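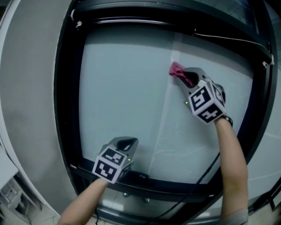

According to one reader of the Vulow newsletter, a home blood pressure monitor is a machine for making healthy people nervous, and the clinic should go on being the place where the number is taken. The letter ran in June 2021, and it makes the case as well as it can be made. I think the case is wrong, although part of the complaint is fair.

Blood pressure moves all day. It drops during sleep, climbs before waking, and rises with pain, caffeine, a full bladder or a flight of stairs. A single clinic reading catches one point on that curve, often in a patient who has just hurried in from the parking lot. Some people read high only in front of a clinician. Others read normal there and high everywhere else, and this second group worries me more, as its members go home untreated.

The Jollwood practice ran a small review of its own patients. It asked 208 adults with borderline clinic readings to measure at home, morning and evening, for a week. The averages moved 22 of them out of the group that would have been offered a first prescription. A review of this size proves little. It has no comparison group, and the patients who agreed to it were probably the careful ones. It does show that a week of readings can change what a doctor does next, and that is the purpose of a test.

The reader's stronger point is about technique. A cuff that is too small reads high. So does an arm hanging at the side, or a cuff pulled on over a sleeve. Many patients are handed a device and a leaflet and left to it. The Tilahun clinic bought 300 monitors for loan and gave each borrower a short lesson, with one supervised reading before the device left the building. The Pullport clinic bought 600 and mailed them out. I would take the smaller number with the lesson.

As for worry, it is real. Patients who measure ten times a day are chasing noise, and a high reading tends to produce a higher one. The remedy is a schedule: two readings a minute apart, seated, back supported, feet flat, morning and evening, then stop. Write all of them down, including the ones that look wrong – the average needs them. Very high readings, or any high reading with chest pain, weakness or confusion, are a separate matter and call for urgent care.

Clinics also have to do their part. A sheet of home readings that is scanned and never averaged is wasted effort. Someone on staff should have paid time to work out the mean and send a reply, even if the reply is only that the current dose stands. Pullport plans to start doing this in August. I would have started there and bought the monitors second.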